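Rollard
2024-01-08
Linen notes, flat 11. The white sheets here are percale, bought in December from Tavares. Plain weave, no elastane, no finish that I can detect.

Rollard
Percale creases. The label says "easy care," which I take to mean you can wash it, and I have stopped expecting more than that.
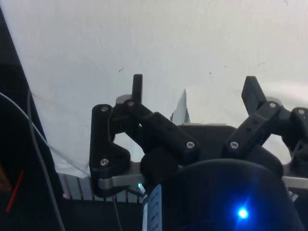

Rollard
Shaking the sheet out hard before it goes on the line takes care of the worst creases. The rest I leave. Ironing a double sheet takes me 11 minutes and the result lasts one night.

Rollard
Folding: long edges together first, then in half again, then thirds. Smooth from the center toward the hems – going the other way traps air and you get a ridge down the middle.

Rollard
The Indano set is heavier and folds flatter, but it takes 2 cycles in the dryer. Percale needs one on low. I pull it while the hems are still slightly damp.

Rollard
Storage is one shelf, sheets only. Pillowcases go inside the folded sheet they belong to. Duvet covers are a separate problem – I'll post the Nasmont measurements when I find the tape.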